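Support > Handheld Grippers > Set-up Guides

Section 6: Comparing Finger Pads on the Kereama Handheld Gripper
June | By Ermelinda Esteves, technical review by Yayra Asante
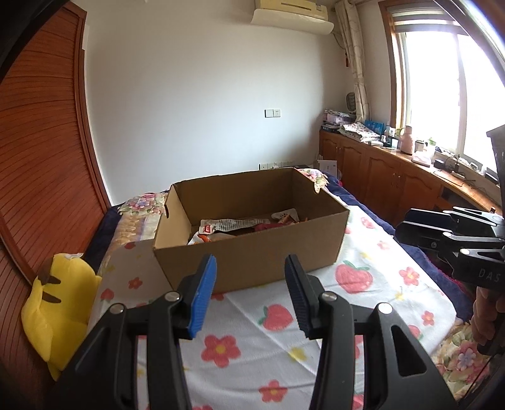
6.1 Purpose

Use this procedure to compare two finger pad sets on the same gripper body before choosing one for a recording campaign. It applies to the ribbed pad (supplied fitted) and the Flarnholm smooth pad (order code 2097). It covers mixed packaged goods picked from an open carton on a soft surface. For rigid trays on a bench, use Section 5.

6.2 Before you start

You need:
- one gripper with charged battery
- both pad sets, same wear state
- an open-top carton with a mix of wrapped items
- the trial sheet from the Zurnier download page

Set the camera exposure with any window in the working area uncovered to the level you will use throughout. Do not change blinds or curtains between pad sets.

NOTE: Patterned bedding and tablecloths are acceptable as a work surface. Smooth the cloth before each run. Creases may remain.

6.3 Procedure

1. Fit the first pad set. Seat each pad fully against the inner face of the finger and tighten the retaining screw until it stops.

2. Open and close the jaws 6 times. Check that the pivot pins on both linkages sit flush and that the pads meet along their full length.

3. Place the carton with one long panel facing the operator. Fold all flaps out of the way or remove them.

4. Load the carton. Include at least one long package lying across the others and one packet leaning against a wall. These two cases separate the pad sets most clearly.

5. Start recording with the jaws fully open and both fingertips visible in the camera view. Hold for two seconds.

6. Approach over the front panel. Lower the fingers on either side of the target item and close at a steady rate.

7. Lift until the item clears the carton rim, hold for three seconds, then return it.

8. Mark the result on the trial sheet as held, slipped or missed. A grip that pulls a second item out with the first is marked slipped.

9. Repeat to a total of 38 lifts, changing the target item each time. Restore the starting layout whenever an item settles out of reach.

10. Stop recording. Fit the second pad set and repeat steps 2 to 9.

CAUTION: Keep fingers clear of the linkage when the jaws close. The outer arms move inward as well as the pads.

CAUTION: Do not press the fingertips against the carton floor on a mattress. The surface gives, and the encoder will log a closing force that was never applied to the item.

6.4 Two-operator runs

If a second gripper is in use, agree on which operator lifts first. The idle gripper stays outside the carton with its jaws clear of the other operator's path. Log each gripper under its own serial number.

6.5 Reading the results

Compare held lifts only within the same item type. Foil and film wrappers should be scored separately from paper. If the wrist camera loses sight of a pad during more than 6 lifts, discard the run and lower the camera bracket by one notch.

Pads in deep shadow may be read as a different color by the tracking software. Set the tracking threshold to 70 and reprocess before discarding the file.

6.6 Storage

Wipe both pad sets with a dry cloth. Store flat in the supplied sleeve. Do not leave pads clamped together in the closed jaws overnight.

Continue to Section 7: Camera Bracket Adjustment

© Zurnier Handling Tools, Sernotthorpe. All rights reserved. | Contact support | Back to top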